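**Skate sharpening before Saturday**

The league is changing how skates are handled at the rink. Starting with this Saturday's games, the sharpening desk closes 40 minutes before the first puck drop. Skates handed in after that go back at the end of the second game. Tag both boots with name, team and hollow. A pair with no hollow marked gets the desk's standard cut, and it will not be redone free of charge.

Goalie skates are done on a separate wheel and need to be in by Friday night – no exceptions during the playoffs.
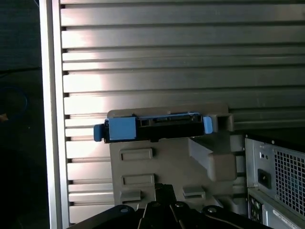 Bogdan Kurek wrote in to ask that the desk check edge level on every pair, as his left skate came back with the inside edge high 2 times in March. Level is now checked with a bar gauge after the final pass, and the reading goes on the tag. Players who find a fault should bring the skates back with the tag still on.

Replacement steel can be ordered through Zollirer. Give the holder size in millimeters, as boot size alone is not enough. Orders go to Wanda Wasilewska at the desk.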